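奥斯特波特未结命案卷宗复核与家属联络项目 中期进展报告

报送：贝戈维奇（Begović）基金会项目资助部
报送单位：基西夫洛（Kisivlow）司法援助中心
项目负责人：阿兹拉·贝里沙（Azra Berisha）

一、报告范围

根据资助协议关于中期报告的约定，现将本项目自上次报告以来的执行情况报送贵基金会审阅。报告涉及卷宗整理与编目、复核评议、家属联络、庭审陪同、保密管理、人员与经费等事项，并就下一阶段的安排提出三项需贵方书面答复的请求。

需要说明的是，本报告不包含任何案件当事人、证人或家属的姓名，也不包含足以识别具体案件的时间、地点与作案手法。凡文中提及个案情形之处，均已由复核组作脱敏处理，并经负责该案联络的工作人员核对。贵方如需了解个案细节，请按协议附件规定的程序提出，由我中心与奥斯特波特（Ostetport）地方检察机关协商后答复。

本项目不承担侦查职能。中心受托对警方移交的未结命案卷宗副本进行整理、编目和独立阅卷，将阅卷中发现的疑点、遗漏和可供补充检验的事项以书面形式提交警方重案部门，由后者自行决定是否采取进一步措施。上次报告提交后，贵方曾询问项目与办案机关之间的权限划分，上述表述与三方备忘录的文本一致，未作变更。

二、卷宗整理与编目

截至本报告期末，警方移交的332宗卷宗副本已全部入库，入库清单由双方签字确认。入库时逐宗核对了封条、页码与移交目录，对目录与实际内容不符的，当场登记并由移交人员签认，未出现事后争议。

卷宗状况差异较大。年代较近的案件多附有电子笔录与现场勘验图，可以直接导入编目系统；年代较早的案件以手写材料为主，部分复写件字迹已难以辨认，须由两名整理人员分别誊录后比对。比对不一致的段落不作推断，一律以“存疑”标注，并附原件影像供复核人员自行判断。这一做法拖慢了进度，但复核组在评议中多次反映，存疑标注对判断证人陈述前后是否一致有实际帮助，因此予以保留。

编目采用普尔塔诺（Pultano）卷宗索引系统。该系统在上一报告期内完成部署，本期主要工作是调整字段。原有字段按侦查文书类型设置，便于归档，却不便于跨卷检索。例如，同一辆车在甲案中记录于走访笔录，在乙案中记录于停车场登记册，原系统不能将两者列入同一检索结果。调整后增设了人员、车辆、场所、通讯号码和物证五类关联字段，由整理人员在誊录时一并填写。

字段调整造成了返工。调整之前已完成编目的卷宗需要重新填写关联信息，整理组为此暂停了新卷编目。现返工已经完成，全部卷宗的基本编目亦已完成，深度编目（即逐页填写关联字段）仍在进行。深度编目按复核组提出的优先顺序推进，顺序依据为：是否留存可供重新检验的物证，主要证人是否仍可联系，以及家属是否提出过查询申请。

物证信息方面，中心只掌握卷宗中的记载，不掌握物证本身。编目过程中发现，若干卷宗所载物证的保管编号与警方保管库现行编号体系不对应，原因是保管库曾经搬迁并重新编号，旧编号对照表仅有一部分得以保存。我中心已将编号不对应的条目汇总提交警方，警方指定了专人负责查对。查对结果陆续返回，其中有的物证已确认在库，有的尚在查找，也有的已确认依照当时的规定销毁。凡确认销毁的，相关卷宗的优先顺序作了相应下调，并在联络记录中注明应由何人、以何种方式告知家属。

三、复核评议

复核组由退休侦查人员、执业律师、法医学顾问和一名统计分析人员组成，组成情况与立项时相同，未有更换。每宗卷宗由两名组员独立阅卷，分别填写阅卷意见，随后提交评议会讨论。独立阅卷期间，两名组员之间不得就该案交换意见。

本报告期内，复核组完成41宗卷宗的全面评议。评议结论分为三类：建议警方采取具体补充措施；建议保留关注，待条件具备时再行评议；现有材料不足以提出建议。结论为第一类的，须写明建议事项、依据的卷宗页码以及预期能够解决的问题。评议会不对任何人是否有罪发表意见，会议记录中出现此类表述的，由主持人当场要求删改。

从已完成的评议看，较为常见的问题有以下几种。

一是证人范围过窄。部分案件在发案初期即形成了明确的侦查方向，走访因而集中于与该方向有关的人员，对同一楼栋、同一班组或同一班车上的其他人员未作询问，或者只作了极为简略的询问。复核意见一般附有建议补充询问的人员范围。考虑到时间久远，询问能否取得有效信息，须由办案人员评估。

二是时间线之间缺少核对。被害人最后露面的时间、报案时间、出警时间和尸检推断的死亡时间分别记载于不同文书，卷内没有统一的时间线。复核组在阅卷时自行制作时间线，发现有的案件中两份笔录对同一时段的记载不能同时成立，而卷内未见就此追问的记录。此类时间线已作为附件随意见书一并移交。

三是家庭内部案件的前期报警记录未入卷。有的案件中，被害人在案发前曾因家庭纠纷报警，相关记录由派出机构保存，未调入命案卷宗。法医学顾问和律师组员均认为，这类记录对判断案件性质有重要参考价值，建议警方将调取前期报警记录列为重新审查的固定步骤。警方重案部门已口头表示同意，书面规程尚在起草。

四是检验技术的更新未反映到旧案中。有的检材在当时因数量过少无法得出结论，按现行方法有可能取得结果。但重新检验会消耗检材，是否送检、先送哪一份，应当慎重。复核组就此与法医学顾问制定了内部判断表，供出具建议时使用，判断表已抄送警方技术部门征求意见。

评议会的效率曾受到阅卷意见格式不统一的影响。报告期前段，组员的意见书长短悬殊，有的逐页摘录，有的仅有结论，主持人需要在会前另行整理。自五月起改用统一格式，要求意见书先列争议问题，再列页码依据，最后列建议。改用之后，会议讨论集中于争议问题，会前整理的工作量也有所减少。有组员提出，统一格式不利于表达阅卷中形成的整体印象，经讨论在意见书末尾增设了不限格式的备注栏。

四、与办案机关的衔接

中心与警方重案部门维持每周一次的例会，时间为周一上午，双方各指定一名固定联系人。例会内容包括意见书的交接与签收、警方对以往意见书的答复、物证编号查对进度以及家属查询的转办情况。例会纪要由双方轮流起草，存入项目档案。

警方对意见书的答复质量较上一报告期有明显改善。此前的答复多为“已阅”或“留存备查”，难以据此向家属作任何说明。经协商，现行答复须在采纳、部分采纳、暂不采纳三者中择一填写，暂不采纳的应写明理由。理由可以概括，但不得空缺。目前仍有部分意见书逾期未获答复，警方说明的原因是重案部门人手被新发案件占用。我中心理解这一情况，同时认为，逾期意见书若长期搁置，项目的效果将难以体现，故已提请检察机关的联络检察官参加下一次季度协调会。

检察机关方面，本期就已进入起诉程序的案件如何与项目隔离作出了书面安排。凡检察机关决定起诉的案件，卷宗副本即行封存，复核组停止阅卷和讨论，编目系统中的访问权限同步关闭，仅保留家属联络和庭审陪同两项服务。该安排的目的是避免项目材料被误认为控辩任何一方的证据，并避免工作人员被传唤作证。执行中曾有一次权限关闭滞后，系统日志显示滞后期间没有人员访问该卷宗。事后对操作流程作了修改，由例会纪要起草人在会后即时通知系统管理员，不再等待纪要定稿。

中心还收到过媒体就个别旧案提出的采访请求，均依照备忘录转交警方新闻部门，未自行答复。有一家地方媒体在报道中将复核意见表述为“案件已经重启”，与事实不符，并引起相关家属的误解。我中心在征得警方同意后致函该媒体，对方已更正。联络人员当日即与家属通话，说明意见书的性质和后续程序。

五、家属联络

家属联络是贵基金会资助的重点，也是本期投入人力最多的部分。现有31个家庭与项目保持定期联络。联络以家属自愿为前提，中心不主动向从未提出查询的家属发出任何信函，以免在没有实质进展时造成二次伤害。家属可以随时要求降低联络频率或者终止联络，无须说明理由。

每个家庭有一名固定的联络人员。联络人员的职责是转达办案机关允许告知的信息，协助家属提交书面查询，解释程序和文书用语，并在需要时转介心理咨询或者法律服务。联络人员不得对案件前景作出预测。培训中反复强调的一点是，在没有新消息的情况下仍应按约定时间致电，并如实说明没有新消息。家属在反馈中对这一做法评价较高，也有家属表示每次接到电话都会抱有期待，希望改为书信。后者的联络方式已按其意愿变更。

本期家属反馈主要集中于以下几方面。

关于遗物。有的家属希望取回被害人的遗物，如证件、首饰、书信。未结案件的物证原则上不予返还，但卷宗中登记的部分物品从未作为物证使用，是否返还可由办案机关裁量。中心协助家属提出申请，警方批准了其中一部分，交还时由联络人员陪同。交还地点原定为警署接待窗口，家属认为不妥，后改在中心会谈室进行。

关于家庭内部的分歧。在涉及配偶、子女或者姻亲的案件中，被害人亲属对案件的看法往往不一致，有的亲属之间已多年没有往来。此种情形下，中心为各方分别指定联络人员，各联络人员之间只交换程序性信息。曾有家属要求得知另一方亲属向项目陈述的内容，均予以拒绝，并作书面说明。

关于未成年时丧亲的成年子女。这部分家属近年来陆续成年，开始独立提出查询。他们对案件的了解大多来自亲属转述或者旧报道，首次阅读官方材料时反应较为强烈。联络组据此调整了告知程序，首次告知一律当面进行，事先约定内容范围，告知结束后由心理咨询人员在旁待命。告知材料中的现场照片一律抽出，家属书面要求查看的，另行安排。

关于语言。部分家属不以本地官方语言为母语，以往由家中晚辈代为翻译，既不准确，也使晚辈承受了不应承受的负担。中心已与两名具有法庭口译资格的译员签订服务协议，今后凡涉及死因、伤情和证人陈述的会谈，不再接受由亲属担任翻译。

六、庭审陪同

庭审陪同服务面向案件已进入审判阶段的家属。工作人员在开庭前陪同家属熟悉法庭布局、出入通道和休息区域，说明当日程序；开庭期间陪坐旁听席；休庭后与家属简短会谈，并视需要联系交通。陪同人员不与控辩双方、陪审人员及证人交谈，不向家属评论证言的可信程度。

陪同中较难处理的是开庭时间变更。法院临时改期的通知通常发给检察机关和辩护人，家属往往在到达法院后方才得知。经与法院书记处协商，书记处同意将改期通知同时抄送中心，由中心转告家属。协商达成后，这类情况已明显减少，但当日上午临时决定的改期仍无法避免。

另一项困难是旁听席的安排。在被告人亲属同时到庭的案件中，双方亲属可能在走廊或者休息区相遇。旧法院大楼没有独立的被害人家属等候室，目前借用二层的证人室，该室使用紧张，须提前申请。书记处表示，翻修方案中包含独立等候室，工期尚未确定。

七、保密与数据安全

卷宗副本存放于专用库房，进出须双人登记，编目工作站不接入外部网络。报告期内由外部审查机构对信息安全进行了一次检查，提出的改进意见包括缩短账户自动锁定时间、分离系统管理员与日志审查员的职责，以及对废弃打印件实行当日销毁。前两项已经落实，第三项因碎纸设备容量不足，目前改为封箱过夜、次日销毁，设备更换列入下一阶段预算。

全体人员每半年重新签署保密承诺。离职人员的账户在离职当日注销，其经手的纸质笔记一并收回。未发生卷宗信息外泄事件。

八、人员与经费

整理组有一名成员因个人原因离职，岗位空缺期间由组长兼任，现已补足。复核组成员均为兼职，按评议宗数领取津贴，津贴标准未作调整。

长期阅读命案卷宗对工作人员心理状态的影响，需要在此专门报告。整理人员逐页誊录笔录和勘验记录，接触时间长于任何其他岗位，而立项时的支持措施主要面向联络人员，对整理人员考虑不足。自本期起，整理人员每周从事深度编目的时间上限为30小时，其余时间安排索引校对、档案装订等工作；涉及儿童被害人的卷宗由自愿者承接，并可以随时退回。督导会谈每月一次，内容不纳入考核。员工休息间亦作了整理，与库房和阅卷区分隔，任何卷宗材料不得带入。

经费总体执行率约为预算进度的九成。结余主要来自口译服务和外地家属差旅，前者因协议签订较晚，后者因部分会谈改为视频进行。超支项目为影像扫描，早期卷宗的装订须逐宗拆解并复原，外包单位的实际工时高于报价时的估计。扫描费用的超支部分拟由差旅结余调剂，调剂申请表随本报告一并提交。财务明细、银行对账单和支出凭证目录另见附件，原始凭证备查。

九、未达到预期的事项

深度编目的进度落后于工作计划。主要原因是字段调整引起的返工，其次是手写材料的双人誊录耗时超过预估。我中心在制订计划时对早期卷宗的状况了解不充分，抽样时抽取的多为保存较好的卷宗，这一不足应由中心承担。

家属满意度问卷没有按计划发放。问卷初稿在征求意见时，有家属代表指出，若干问题以“您对案件进展是否满意”一类的措辞提出，对于案件没有进展的家庭而言难以作答，也不恰当。问卷正在重新设计，将只询问对联络服务本身的评价，并允许以口头方式作答。

与邻近辖区交换编目信息的设想暂缓。两地对卷宗副本可否出境存放的规定不一，法律意见尚未取得一致。

十、下一阶段安排及请示事项

下一阶段的工作重点为：继续推进深度编目，优先完成已确认物证在库的卷宗；就逾期意见书与警方建立定期清理办法；完成家属问卷的重新设计与发放；协助警方完成前期报警记录调取规程的文本。评议进度拟维持现有节奏，不以增加宗数为目标，以保证双人独立阅卷的要求得到遵守。

现就以下三项请贵基金会予以书面答复：第一，是否同意将差旅结余调剂用于影像扫描；第二，是否同意将心理督导的对象正式扩大至整理组和译员，所需费用在现有总额内解决；第三，是否同意将问卷结果的报送时间顺延至终期报告。

贝里沙女士将继续担任项目负责人，并负责与贵方的日常联系。贵方如拟派员到访，请提前告知到访人员姓名，以便办理库房所在楼层的出入登记；与家属的会面须另行征得家属本人同意，中心不能代为承诺。

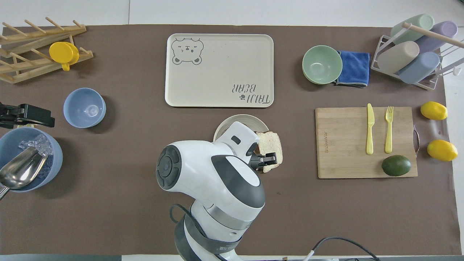
到访期间如需调阅评议会纪要，可在中心会谈室查阅脱敏文本，纪要不提供复印件。

基西夫洛司法援助中心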